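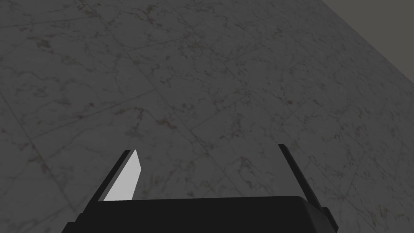
Sealing marble tile: every year, or leave it alone?

Filed under: Home & Garden > Floors and Tile

Last updated: 8 November 2021

plumbago_porch
Hi all, long-time reader and very occasional poster. We moved into our place in Plemside back in September and inherited a whole downstairs of gray marble-look stone, big squares of it, and I have fallen completely in love with it (my knees less so). The previous owners left a half-used jug of Rarel sealer under the sink and a note saying "do this every year." Is that right? My sister-in-law thinks once is plenty and that I'm going to end up with a sticky mess.

grout_and_about
Welcome! I'm with the note. I do mine every fall before the holidays, when there's gravy and red wine and cousins all over the place. It takes me an afternoon with the radio on and I've never regretted it. Wipe it on, give it the time it says on the jug, and buff off every bit that's left. The sticky mess your sister-in-law is talking about comes from people skipping the buffing.

tumbledryer7
Going to disagree, kindly. Test first. Put a spoonful of water on the floor, go have your coffee, and come back in 16 minutes. If the stone hasn't gone dark under the drop, it doesn't need anything. My hallway has passed that test for 7 years on one coat. You can put too much product on a floor and then it goes cloudy, and getting it back off is a miserable weekend.

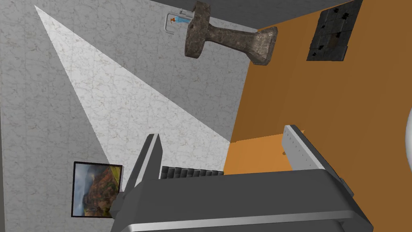
I'd add that walls hardly ever need redoing at all, unless it's behind a stove or in a shower. People get the jug out and get carried away, and I say that as somebody who once sealed a windowsill twice in one month for no reason I can remember.

grout_and_about
Well, I've got two big dogs and a back door that opens straight onto mud, so your hallway and my kitchen are living very different lives! But fine, the water test is a good one and I'll give you that.

marzipan_lou
We had Chowdhury Tile in to look at ours, 93 square feet of bathroom, and the fellow did the same drop test in three or four spots. By the tub it soaked right in and by the door it didn't. So we only did the tub end. He also told us to quit using vinegar, which I'd been using for years because my mother did, bless her. It etches marble. Dull little patches everywhere, and no sealer fixes that.

plumbago_porch
Oh no, I mopped with vinegar on Sunday's leftovers of a spaghetti dinner. Just the once! Is Fesia stone soap okay? That's what the store in town had.

marzipan_lou
Once won't have ruined it, don't fret. Any soap marked safe for natural stone should be fine, just use less than you think and rinse with plain water. Do make sure it's real marble before you buy anything else, though. Plenty of "marble" is porcelain, and that doesn't want sealing at all.

tumbledryer7
Seconding that last part. Look at a chipped edge or lift a vent cover, you can usually tell from the side.

plumbago_porch
Vent cover's coming up after supper. Thank you, all of you, I'll report back on the drop test too.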